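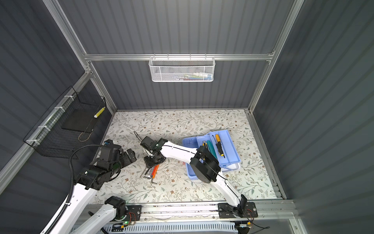

For a long time I kept my tools in a drawer in the kitchen, together with the batteries, the tape and the candles for birthday cakes. When something broke, I opened the drawer, looked inside for a few minutes and closed it again. Then I went to ask for a screwdriver from the neighbors, although I knew very well that I had one.

In April we moved to a smaller apartment in Ustik, and the drawer did not move with us. The new kitchen has only two drawers and they are both needed for the kitchen. So I decided that everything for repairs must fit into one box with a handle, and what does not fit must go to somebody else.

I bought the box at Kudow, the shop near the bus station, for 49 crowns. It was the second cheapest. The cheapest one had a lid that opened by itself when I lifted it in the shop, and I put it back on the shelf very quietly. Mine has a white lid, a light blue bottom and a pink handle. My family says it looks like a box for a doll. I like it, because I can find it in a dark closet.
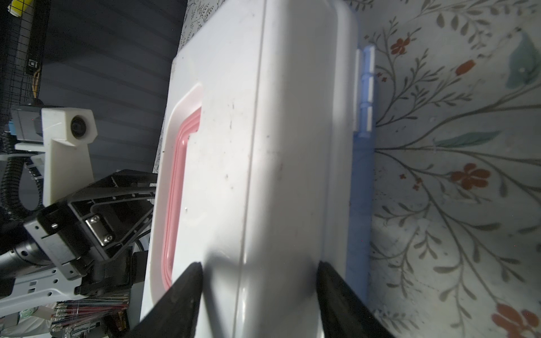

The light blue clips on the side of the box.

The first thing I learned is that you should not begin with the box. You should begin with the pile. I took all tools out and put them on one heap, on a cloth with flowers, so the table would not get scratched. I have used this cloth for repairs ever since. Small screws are hard to see between the leaves, I admit it, but it is soft and I can wash it.

After this I took each tool in my hand and asked when I had used it the last time. The screwdrivers, of course, stay. The hex keys stay too, although I had 11 of them and many were the same size – they come with every piece of furniture and I was never brave enough to throw one away. I kept three. The rest went to the repair corner at Herner, where they have a tin for such things and were polite about it.

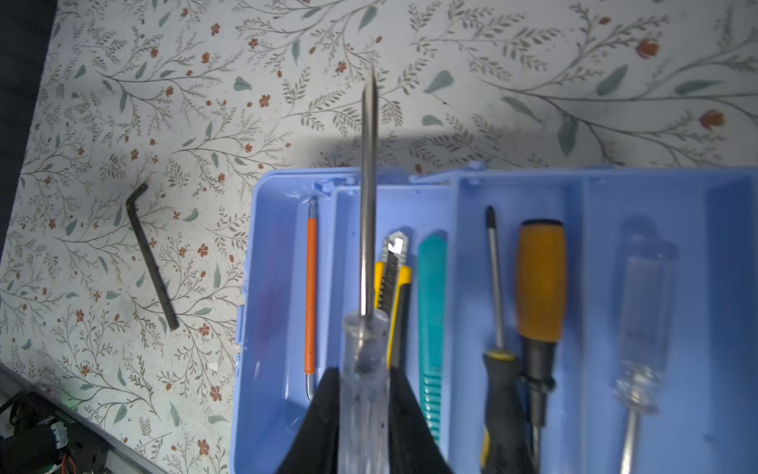

Should the screwdrivers lie in the box with the tip to the left or to the right?
It makes no difference which side you choose, but put them all the same way. Then your hand always meets the handle first and you don't have to look.

The hacksaw was the most difficult. It has a metal frame and it does not bend, so it decides for all the others where they can lie. I tried to put it in last and the lid stayed open by the width of a finger. Now it goes in first, flat on the bottom, and the long thin things go next to it. The utility knife goes on top with the blade pushed in. I check the blade twice. Once I did not check, and I had a bandage on my thumb for a week.

I also tried the small plastic bags for screws, the ones made by Cieślak with a white stripe where you can write. They are good bags. My mistake was that I wrote on them "various", and after this on the next one also "various". Now I write the name of the furniture, for example "bed" or "shelf in hall", and it is a big help.
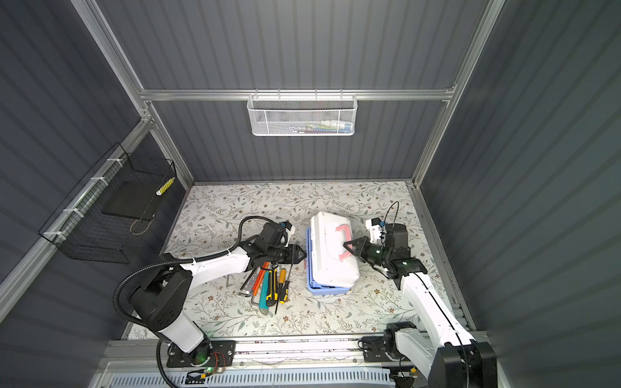 Marta wrote to me after my last post that she would never keep a saw in the same box with screwdrivers. Hers hangs on a nail inside the closet door, and "the box is then so light that I really carry it to the place where I work, before I always carried one tool and went back for the others."

I thought about it for some days. She is right about the weight. But our closet door is thin and I am afraid that the nail would come out on the other side, so for now the saw stays where it is. Maybe I will try a hook with glue. The last hook with glue fell down in the night and woke up the whole family, so I will first ask in Kudow which kind can hold a saw.

The tape still has no home. It is too wide for the box and at the moment it lives on top of the refrigerator.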